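Flatia Community Help > Home & Laundry > Folding and Storage

How do I fold T-shirts so they stay folded in a drawer?

Posted by mapplebeck_attic
Viewed 1,160 times

I moved in August and used the occasion to become a better person, by which I mean I bought a dresser. Before that I had a chair. The chair held everything and asked no questions.

The dresser has shallow drawers, and my T-shirts will not behave in them. I fold each one the way my mother did (in half, arms in, in half again), stack them up, and by the second morning I've pulled one from the bottom and the whole pile has gone over like a wedding cake in a hot car. I tried rolling. The rolls unrolled. I also tried one of those plastic folding boards, a Nandel, which makes a lovely flat square that comes undone the moment you carry it across the room.

They're ordinary cotton tees, mostly old, a few of them pretty thin. I don't want to iron anything. I don't want to buy 300 little dividers. Is there a fold that holds, or should I go get the chair back out of the garage?

2 answers

Denise Holroyd
Marked as helpful

Leave the chair where it is. Your mother's fold is fine for a shelf, where shirts sit flat and you take from the top like a civilized person. In a shallow drawer you want each shirt standing on its edge, so you can pull one without consulting the rest.

I folded shirts for a living once, at a store called Karkisis that sold nothing over twenty dollars and wanted it displayed like jewelry. The target was 100 shirts before we opened. I never hit it, but I did learn a thing or two about cotton.

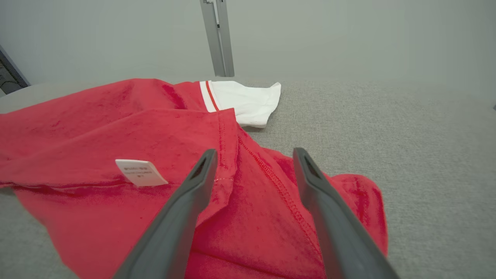

Most folds fail before the first fold, because people start with a shirt that's still half wadded up. You need the whole thing spread out before you decide where anything goes. Look at the red fabric with one layer flopped over on itself and creases going every which way: fold on top of that and you've built a lump into the middle, and the lump will win. Find the doubled part, flip it back, and then run your palm from the middle out toward the sides. While you're there, look for the seams. A double row of stitching like the curved one on that red cloth is thicker than the fabric beside it, and if you put a crease right along it the shirt will try to spring open. Put your crease a finger's width to one side and it lies down.

After that, it goes like this:

Lay the shirt face down, collar away from you. Fold one side in toward the middle, sleeve and all, then double the sleeve back so it doesn't stick out past the edge. Same on the other side. You should have a long strip the same width top to bottom. If it's wider at the hem, your sides went in crooked, and it's quicker to redo them now than to argue with them later.

Bring the hem up toward the collar and stop a couple of inches short. Then fold what you've got into thirds, starting from the folded end.

Stand it up on the table. If it stands, you're done. If it slumps, press the air out with your forearm and try once more. Thin old shirts sometimes need the last step in quarters, and a few of them have simply given up on posture. Wedge those between two heavier ones.

In the drawer, put the smooth folded edge up and file them front to back. They hold each other up, so a half-empty drawer is your enemy. A shoebox behind the last shirt takes up the slack and costs nothing.

As for your folding board, it makes a shape meant for lying down. Keep it for sweaters.

Comment from mapplebeck_attic: The seam business was it, I think. I'd been creasing right down the stitching because it looked like a handy line to follow. First row is standing. One gray shirt is leaning on its neighbor like it's been a long night, but I can live with that.

Comment from Denise Holroyd: There's always one. Put it at the back.

tidy_or_else

I just hang everything. Problem solved. Hangers are cheap, and if you run out of rod space you own too many shirts.

If you insist on drawers, take them out of the dryer right away and fold while they're warm. Don't let them sit in the basket overnight. I don't do this myself, see above re: hangers, but my sister swears by it and her drawers look like a bank vault.

Comment from mapplebeck_attic: My closet is eighteen inches wide and has the water heater in it.

Comment from tidy_or_else: Okay, then do what Denise said.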